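**Hand guiding or remote for awkward jobs? (long post, sorry)**

**kahsay_bench** wrote:

Good evening all. I've been reading this board for ages and have finally got something to ask, so put the kettle on.

I've been teaching our arm a job that needs it to come in close over two black padded pieces sitting on a tan base. The path has to stay tidy near the pads because there isn't a lot of clearance, and I need the wrist to arrive at the same angle each time. I started in March by holding the arm and walking it through the motion myself, which I love doing - it feels like teaching a child to write with your hand over theirs. But my shoulders are not what they were, and after 16 goes in an afternoon I start getting sloppy, and the arm learns my sloppiness along with everything else!

So I'm wondering about going over to remote control with a pair of handles. Has anyone made that switch and been glad of it?

---

**Pruren** wrote:

Welcome out of the shadows! I made the switch and would never go back. When you hold the arm your own body is in the way, and you end up leading it along paths that suit your elbows. With the handles you sit down, you look through the wrist view, and you only use what the robot itself will have to work from later on. If you can't do the job from that view, the robot can't be expected to either, and it's far better to find that out on the first day than after 500 recordings.

Give yourself a week to get used to it, mind. My first few tries were dreadful and I nearly sulked off back to the old way.

---

**old_flodus** wrote:

I'm going to disagree with my friend Pruren, as I usually do. You can't feel anything through the handles. Ours have no force feedback at all, and for anything where you come down on to a soft surface, feel is most of the job. When I lead the arm by hand I know the moment it touches, and I slow down without thinking about it. Over the remote link I was pressing too hard every time and only learned it from the force plots afterwards.

I'd also say the wrist view is a mixed blessing up close. Everything smears when you move quickly and half of what you see is your own gripper.

---

**Pruren** wrote:

Then don't move quickly! I'm teasing, but only a little. Slow recordings can be played back faster, within reason, and a smeared one stays smeared whatever you do to it.

---

**Desta Workneh** wrote:

Hello everyone, and hello to the new face. I think you're both right, which I realise is the least exciting thing anybody can say on a forum.

What has worked for me is doing it in two halves. I lead the arm by hand for the first 6 recordings, purely to find a path and a wrist angle that I'm happy with, and I write the angle down. After that I do all the proper recordings over remote, starting from that same pose. You keep the feel for the part where you're working out what good looks like, and your shoulders get a rest for the long dull part.

One more thing, and it cost me a fortnight. Keep the two kinds in separate folders! Mine were mixed together and the arm would set off one way and then change its mind halfway, poor thing.

kahsay_bench, could you post a couple of stills from the wrist? It would help to know how much of the job you can see when you're in close.

---

**kahsay_bench** wrote:

What a lovely lot of answers, thank you. I do like the two halves idea, Desta, and I've already made the folders. Here you are, wrist view, with both pads to the left of the gripper:
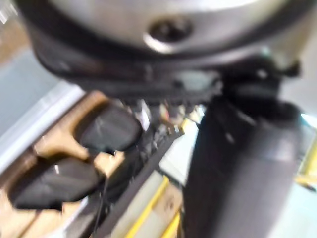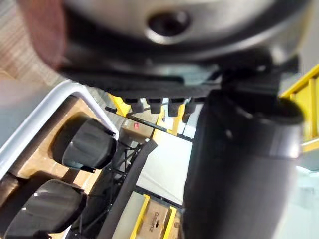
I had a long think over supper and I believe I've been choosing my starting pose badly. I always begin from wherever the arm happens to be parked, so every recording opens with a big swing across, and that's the part where I rush. If I start from a fixed pose just short of the pads, there's a good deal less for the arm to learn and a good deal less for me to spoil.

old_flodus, I take your point about pressing. Would you put a limit on the downward force while recording, or is that cheating?

---

**old_flodus** wrote:

Not cheating in the least. Set it low, and raise it a little if the arm stops short. I still say you'll miss the feel, but a limit will save you from the worst of it. And do look at the plots after each batch, even when you're tired and want your tea.

---

**Biden_Terrier** wrote:

Can I tack on a question? (The terrier's name, before anyone asks, is from my daughter.) Do you keep the recordings where you made a mess and then recovered? I've been deleting mine.

---

**Desta Workneh** wrote:

Keep them, I would, as long as the recovery is a clean one. If the arm only ever sees perfect approaches it has no idea what to do when it drifts off to one side. The ones I throw away are those where I stopped and dithered, because then it learns to dither.

---

**Pruren** wrote:

Seconded on the dithering. And kahsay_bench, do come back when you've had your week on the handles, I've a biscuit riding on this with old_flodus.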